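How do you plug a wire harness back into a board without wrecking the header?

Orhun Akyol
Hi all, hoping someone can talk me down. The control board in my Feveck tumble dryer came out so I could clean the fluff off it, and now I've got a bare green board on the kitchen table and a connector I'm scared to push back in. It's one of those white multi-pin headers along the edge. I tried once, it went in crooked, and I stopped before anything snapped. A replacement is 424 from the Merkora parts shop (not happening!). Do I hold the board flat on the table and press, or is there a knack to it? I've got fairly big hands and the wires keep springing off to one side.

Sarex
Hold the plug by its body and never by the wires, that's the main thing. Unplug the dryer first, obviously, and leave it a good while, and keep your fingers off the big round silver capacitors. Then find the little ridge on the plug and match it to the gap in the header. Line up one end by eye, check the other end, and only then press, straight down along the pins. If it needs real force it's the wrong way round or a pin is bent. Get a torch on it and look along the row. You can nudge a bent pin back with a fine screwdriver, but do it once and gently, they don't like being bent twice.

I'd also get the board up off the table. The underside is all solder points and it rocks about if you lay it straight down. I use the lid of an ice cream tub (30 pence of plastic, best tool I own). And sort the wires out before you start, so they already lie towards the header and aren't pulling the plug sideways while you aim. With big hands, steady the bundle with one and guide the plug with the other.

Board up on a bit of plastic and plenty of clear white table next to it:

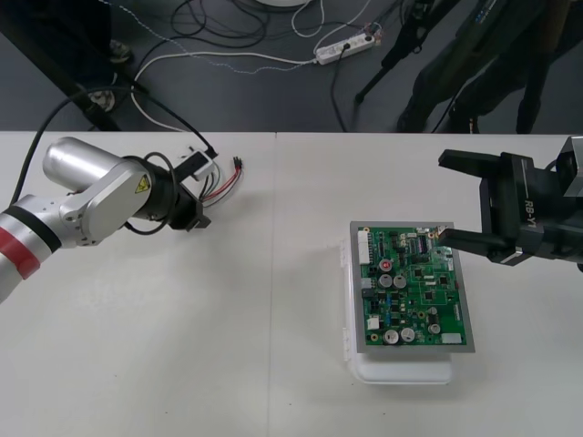
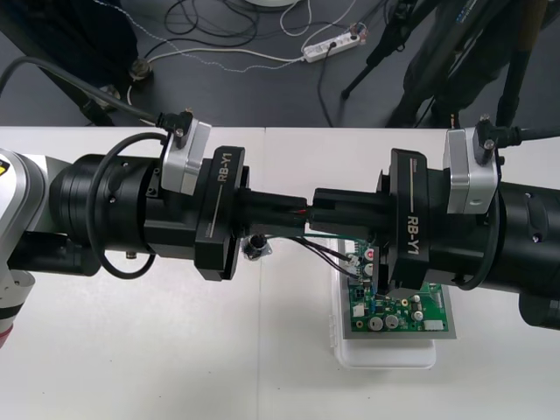
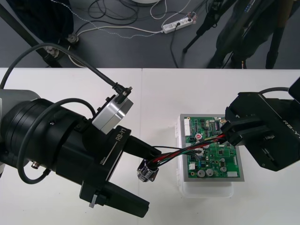

Green circuit board raised off the table; in the last one, a small connector and the coloured wires are held separately.

uçar_fixes
just push it till it clicks mate. done 3 of these, never broke one

Orhun Akyol
Thanks both. Going to try the tub lid after tea, with the torch, and I'll go slowly. Will report back if the dryer runs.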